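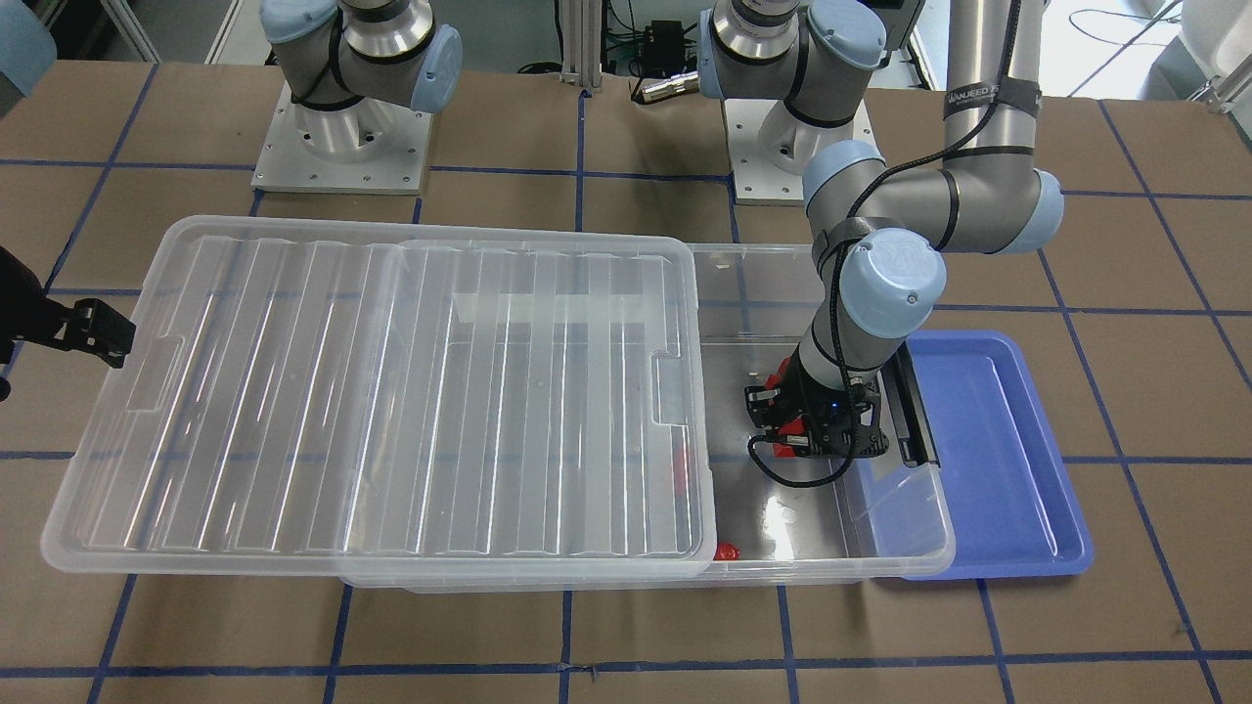
Faith & Daily Life

The Long Way to the Chapel

Every September, the people of Bimirness walk to the old chapel at Gradness. The path is 10 kilometers along the cliffs, and most of them walk it in silence. I joined them this year, although I had not prayed in a serious way since my mother's funeral.

Annick Lacroix has led the walk for many years. She gave me only one rule at the start: when a thought comes, let it walk beside you, but do not talk with it. I failed at this before the first gate. I thought about my rent, about an unkind letter I had sent to my brother, about my left shoe.

After the Le Goff farm the path goes up, and there I became too tired to argue with myself. A woman in front of me was saying a psalm very quietly. I knew the words. I had learned them as a child and I believed they were gone.

The chapel is small and has no heating. The parish needs 3,000 euros for the roof and has collected 2,397, so for now the rain has its own place near the altar. We sat close together. Annick read from the Gospel of Luke, the part where two friends walk to Emmaus and do not recognize who is walking with them. Then she closed the book and we stayed quiet for a long time.

On the bus home I wrote again to my brother. It was a short letter and I did not explain anything. He answered on Wednesday, with one line, asking if I still take sugar in my coffee.

Last updated: September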